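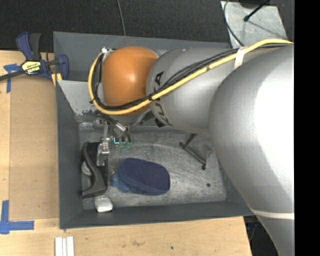 Robot arm over a grey bin, light wooden table.

Blog > Elections > Local rules

The 3 per cent line in Trudari

November 2022

The council in Trudari has published the full count, and most of the talk since has been of the mayor. I am more interested in the threshold. A list needs 3 per cent of valid votes to enter the seat calculation. Valid is the word that matters, and the rule that defines it was changed in August with very little debate.

Under the old rule a ballot with two marks was void if both marks fell inside boxes. Under the new one it is void if any second mark appears on the paper, including the margin. The presiding officers were told of this by circular. In Prisine, the smaller of the two districts, the circular seems to have been read closely. In the town itself it was applied at some tables and ignored at others, as the minutes show if you read the remarks column.

The effect is easy to work out. Take a polling district with 3000 ballots cast. If none are void, a list needs 90 votes. If 100 are void, it needs 87. A small list gains slightly from other people's spoiled papers and loses heavily from its own – a party whose older voters like to underline the name will feel it at once.

Vlasta Dimitrov, who headed the Grulora list, has asked for a recount of the void ballots only. The law allows this if the margin at the threshold is under 30 votes. It does not say whether the margin is measured before or after the void papers are removed. The Mujić ruling, which everyone cites, dealt with a tie between two candidates and left the point open.

My reading is that it should be measured after, on the published figures. I would still like to see the wording fixed before the next vote, along with a printed sample of what counts as a second mark.

3 comments
12 shares

Older posts Newer posts Archive Contact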